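The gentle art of folding a coat
An open day at Renisley, by invitation only if you count the biscuits 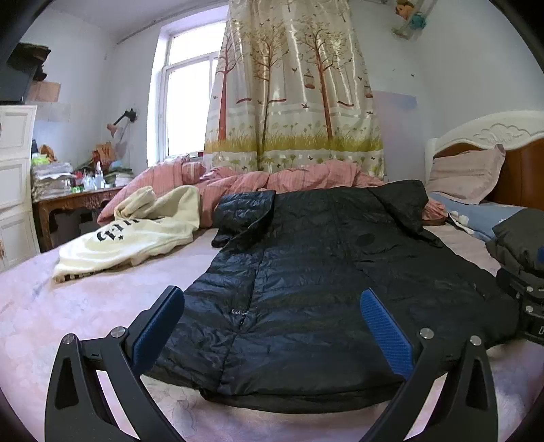 The gripper closing in on a black quilted jacket, with a sweatshirt next to it on the bed.

Marta Didenko has spent much of her working life on laundry, very little of it her own. "My mother finds this hilarious," she says. "She has seen my wardrobe."

She runs the folding work at Renisley, which opened its doors on 10th October to anyone curious about what household robots are being taught. Her project is called Moltutum, a name she declines to defend. The hand-held grippers are known as Roto, and visitors were encouraged to have a go.

I had a go. A down jacket, I can report, is a slippery opponent when you have two fingers and both of them are rigid. "You're pinching the air," Didenko told me kindly. "Take the sleeve first. It's the air that wants to fight you."

The team has recorded 2371 folds so far, by people, who are still better at it. Didenko wants 1000 more before March, preferably with fewer T-shirts. "Everybody brings T-shirts. They're flat, they behave. Bring me something with a hood."

And when might a robot do mine? She looked at my attempt for a while. "Before you do, I think."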